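Open Textbooks > Earth and Environment > Reading Rivers > Chapter 7

Chapter 7: Why Rivers Bend 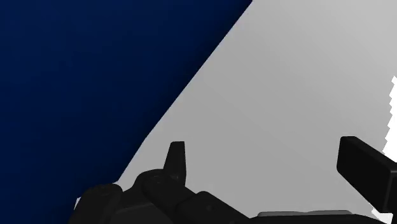

I grew up a short walk from the Urnside, and for years I thought a river was a thing that stayed put. It had a bank on our side and a bank on the far side, and the map in the hallway at school agreed with me. Then one August my grandmother pulled out an older map, and the river on it was in the wrong place! There was a fat loop of water where the soccer field was supposed to be. I asked her who had moved it, and she said it had moved itself and would probably do it again.

That loop is more or less why I study rivers, and it's where I'd like to start this chapter. In Chapter 6 we followed water downhill and worked out how fast it goes (if you skipped the part on slope and friction, go back now, I'll be leaning on it). We treated the channel as a straight gutter the whole time. Real channels hardly ever look like that, at least not for long.

Try sketching a river from memory. Nearly everyone draws a wiggle. Little kids do it, and so do adults who haven't looked hard at a river in years. The wiggle has a name, a meander, and by the end of the chapter you should be able to look at one and say which bank is wearing away, which one is growing, and where you'd rather not build a shed.

7.1 Two ways to measure the same river

Say you want to get from the village of Zinden to the bridge at Hikholm. A crow would fly 415 kilometers. A leaf dropped in the water at Zinden has to travel 841 kilometers, poor thing, since it goes around every bend. Divide the second number by the first and you get a little over 2. We call that number the sinuosity of the river, and it's one of the friendliest measurements in the whole subject: channel length over straight-line length.

A perfectly straight canal has a sinuosity of 1. Many geographers start using the word "meandering" at 1.5, although the cutoff is a matter of habit and you'll see other values in other books. So our river counts, easily. Keep in mind that one figure for a whole river hides a lot. The upper stretch below Zinden runs through a narrow rocky valley and is close to straight, and most of the wandering happens on the flat farmland farther down.

You can do this at home with a printed map, a piece of string and a ruler. Lay the string along the channel, pin it at the bends, then pull it straight and measure. Mine always comes out a bit short on the first try because I cut the corners (everybody cuts the corners).

7.2 What goes on in a bend

Water coming into a bend wants to keep going straight. It piles up slightly against the outer bank, and the fastest flow shifts over to that side. Fast water can pick up sand and soil, so the outer bank gets eaten into and often ends up steep. Along the inner bank the water is slower and shallower, and it drops what it was carrying. A gentle beach builds up there, called a point bar. If you've ever paddled in a river as a kid, chances are good you were standing on a point bar.

There's a second motion too, and it's harder to spot. The water at the surface drifts toward the outside of the bend while the water near the bed creeps back toward the inside, so the whole flow turns like a slow corkscrew. We'll come back to the corkscrew in 7.4 with a teacup and some loose tea leaves.

Before you go on, look at the survey map of the Bundgaard reach in the back of the book. It's a stretch with 141 marked points along the channel. Find the tightest bend and put a pencil cross on the bank you'd expect to lose ground first. Don't erase it, even if you change your mind, as we'll need your first guess in the next section.

Filed under: Rivers & Landforms, Intro Level
7 comments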